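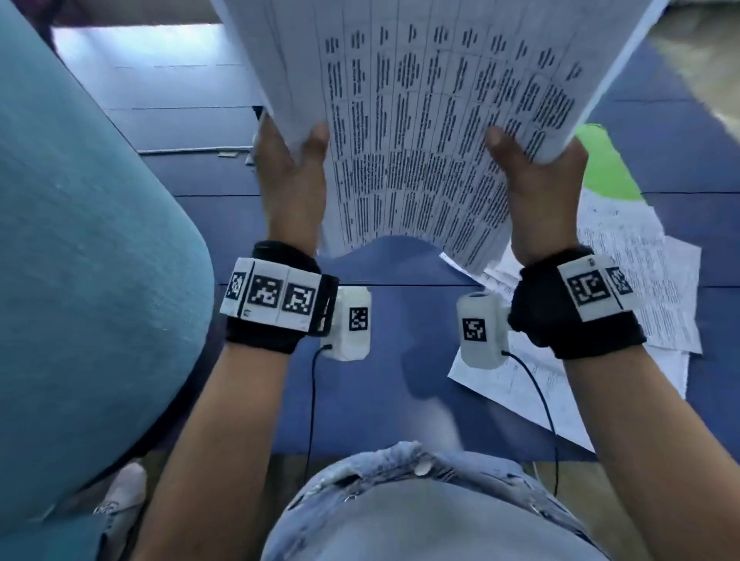
Holding up a bowed stack of printed tables by hand, wrist markers on both arms

Community > Automation > Data Capture > Rules and Good Practice

Written rules for paper handling tasks – what do you use?

Posted by dmill_ops, 2018-05-11

We are a small shop doing hand demonstrations for a sheet handling cell. The operator wears a marker band and a small tracker on each wrist and works at a table with stacks of printed paper. The robot side will be a Desmet two-finger arm, later on.

Our problem is that every operator does it differently. One person fans the stack, another bends it into an arch and lets it drop flat, another taps the edges on the table. Some stop to tidy loose sheets in the middle of a take and some leave them lying there. The customer wants a written procedure before July, and right now all we have is half a page of notes.

What I would like to know:
- Do you fix the grip, or leave it to the operator?
- What do you say about the wrist cables?
- Does it matter what is printed on the paper?
- Is there an official standard I should be quoting?

Stacks are up to 500 sheets. Thanks.

Posted by benchrules

I wrote the procedure we use at our place, so I will give you the parts that have held up.

Grip. Don't fix it completely. We name the start state and the end state and list the grips that are allowed. For lifting a stack, ours says both hands on the lower edge, thumbs on the front, fingers behind. Bending the stack is allowed. Fanning is a separate task with its own label. If you mix the two under one label, you will be sorting them out by hand later.

Stack size. 500 is too much for one lift if people are doing it all day. We cap it at 100 sheets for anything held off the table and split the rest. Paper gets heavy and the thumbs tire first, then the grip starts to change without anyone meaning it to.

Markers. Every marker on the band gets checked before a session – clean, flat, no lifted corners. The band goes on at the same place each time and the operator turns both wrists slowly in front of the camera at the start. With paper this matters more than with most objects, as a big sheet will cover a marker very easily. We ask for at least 2 markers per wrist in view while the hands are holding still. During movement we let it go.

Cables. Leave enough slack for the full reach and run them back along the forearm, not across the table. The rule in our book is "no cable between the hand and the work." Do one full reach in each direction before you record. Clip at the elbow if the sleeve allows it.

Loose sheets. Decide before the take. Either they are part of the layout and stay put, or they are cleared off. The operator does not tidy during a take unless tidying is the task.

Print. Yes, it matters, mostly for privacy. Nothing with names, accounts or addresses on it, even if you think the text is too small to read. Old price tables or dummy tables are fine. Keep a master copy of each sheet type in a folder so you can show what was used. Mixing in some blank paper is also worth doing, since a plain sheet is harder for the vision side.

On an official standard, there are published safety standards for industrial robots and for the cell itself, and your integrator should be walking you through those. I don't know of one that covers how a person should demonstrate a paper task. I would title yours "internal procedure" and put a revision number on it.

Posted by Foditz_user

We just use the checklist that came with the Orneo kit. Works ok. It doesn't say anything about paper though.

Posted by kt_linefeed

Agree with most of the long reply. Two things I would add.

Put breaks in the document. Ours says a stop after every 46 takes, an odd number that came from how the trays were loaded, but having any number written down helps. Before that people just kept going.

The second one is sleeves. Buttoned cuffs can catch under the band and rotate it, and then your markers are off by a bit for the rest of the session. Roll the sleeve above the band or pull it fully clear. Neteck bands have a grippy lining that helps, the cheaper ones slide.

I disagree a little on the arch grip. We took it off our allowed list because the Desmet arm can't bend a stack like that anyway. If yours will have two arms it may be fine, so ask whoever is doing the robot side before you write it in.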